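4.2 Changes to the work at the dismantling benches
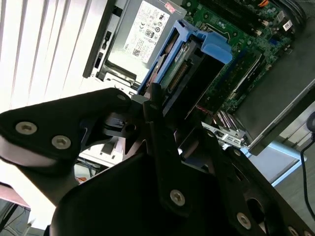 Figure 3. Gripper beside the hard drive caddy of an open desktop tower, with the power supply at top centre.

The Oletwood site takes in used office computers and strips them for parts. Before the Skolach arm was fitted, each of the 11 bench workers took a tower from start to finish. Now the worker opens the case and frees any cables, and the arm is meant to take out the drive. Figure 3 shows the gripper at this stage. In this model the caddy is blue and has a release tab, and the drive's connector pins are exposed at one end. Older cases with screwed-in drives still go to the hand benches.

We logged 2838 towers over the study period. Workers told us that their hands ached less at the end of a shift, but several found the new pace harder to live with. Dennis Oakley had worked at the benches longest and disliked waiting for the arm to finish before he could reach back into the case. Beverley Catterall preferred it and had asked to stay at the arm bench full time.

The sorting of cases changed more than we had expected. Someone now has to decide at the door which towers suit the arm, and this job was not in any written role when we began. It fell to Alfie Wragg, who kept a handwritten list of case types taped to the trolley. By May the list had been typed up and was used on both shifts, though his pay grade had stayed the same. Two workers raised this in interview without being asked. We return to the question of grading in Section 5.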